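The Apartment That Isn't There

A week inside the simulator at Stanciu, where a two-armed robot practices tidying up

I got to Lirport on the early train, had a coffee that tasted like the cup it came in, and was sitting in front of a monitor by nine in the morning looking at somebody's living room. Orange wall, TV, wood floor, kitchen at the far end. I'd pay good money to rent it. It exists only on a rack of computers down the hall, and the tenant is a robot called Ornberg, which has two arms and no idea what a security deposit is.

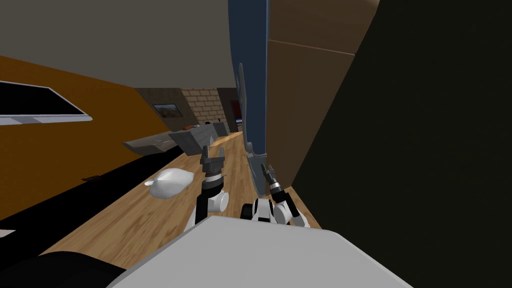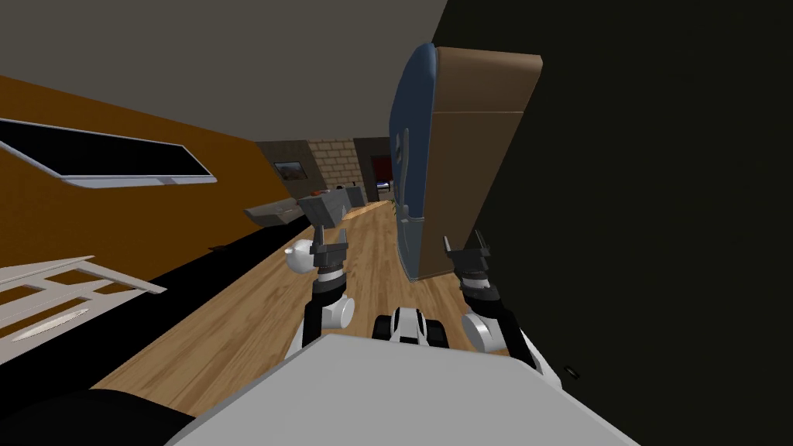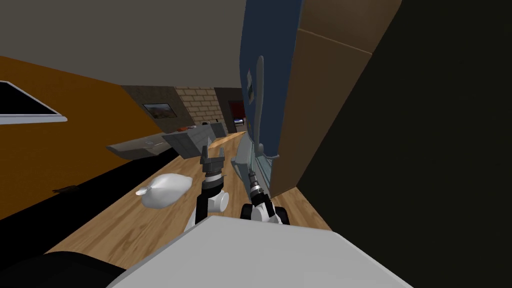

Ornberg's view of the simulated apartment, tilt and all, with both grippers out over the floor.

Why everything leans

My first question was whether I should be turning my head. The room in those views is tipped over so far that I spent the first morning with my chin on my shoulder (my neck had opinions by lunchtime). The team doesn't bother. They've been staring at it so long that they read it the way you read a map that isn't facing north.

The lean is the whole point of the project I'd come to write about, though. Most home robots get trained with a nice level view of the world, and then they go out into real houses, roll over the edge of a rug, get a camera knocked in a doorway, and suddenly the floor isn't where it used to be. Stanciu is a small lab, and its bet is that you can get a robot over that early. So in the simulator they tip the view. Sometimes a little, sometimes a lot, and in the batch I watched, a whole lot. The robot has to work out which way the floor goes from what it sees, over and over, until the tilt stops mattering.

I love this idea, partly because it sounds like something a mean older brother would come up with.

What it has to do

The job is easy to explain. There's stuff on the floor. Find it, reach it with whichever arm makes sense, grip it, and don't hit the furniture. In one of the runs I watched the stuff was a white plastic bag with a knot tied in it, and in another it was a little white teapot, sitting on the boards as if somebody had put it down to answer the phone.

They don't ask for the same thing. A teapot has a body and a spout and it stays the shape it is. A bag is a bag. In the real world it slumps and crackles and goes wherever it feels like going, and simulating that properly takes forever, so the lab uses a simplified bag that holds its shape better than any bag I've ever owned. They're upfront about this being a cheat. It's on a list of cheats taped beside the door, a long list, with coffee on it.

Then there's the furniture. Look at how close the right arm gets to that tall blue panel! Tight spots are where the runs get interesting, and the software loves to start the robot in one. With a big dark surface filling up one side of what it can see and a cabinet next to that, a good part of the view tells it nothing useful about where the floor is. It has to go on what's left.

I asked if I could pick the starting position for one run and was told sure, everybody wants to. I put it out in the wide open middle of the floor. That's what everybody does, apparently, and it makes for a very dull run.

The number

All right, the result. The lab trained two versions of the same controller. One grew up with a level view. The other got the tilted treatment from the start. Then both were put through the same 58 tipped-over rooms, none of which either had seen in training, and told to pick up whatever was on the floor.

The level one managed 9.

I watched a few of its failures and they're kind of heartbreaking. It reaches out with total confidence toward a spot where the object would be if the world were straight, closes its fingers on air, and brings the arm back as though the job were done. The tilted one hesitates more. It's slower, and it makes small corrections on the way in that look a lot like me trying to plug in a phone in the dark. But it got through most of the rooms. I've left the exact score out at the lab's request, as they're rerunning part of the set after finding a scoring mistake, and the final count goes in a paper they hope to have out in May.

I pushed on that, by the way. The mistake was in how the software decided something had been picked up. Two runs had been marked as successes when the gripper had only shoved the thing along the floor. Somebody caught it by sitting down and watching every single run from start to finish, which sounds like a terrible Thursday to me, but I trust the lab more for it.

From screen to Waltton

None of this counts for much until it works on a real arm over a real floor. The lab has a test space out in Waltton, above a tile showroom, and I rode over there on my last afternoon. Smaller than the simulated apartment, uglier too, with carpet that doesn't quite reach the walls. They hadn't started the physical trials when I visited. The plan is to mount the cameras crooked on purpose and run the same pickup job with real bags, the kind that crackle.

I'd like to go back for that. I've got a drawer full of bags at home I could bring along.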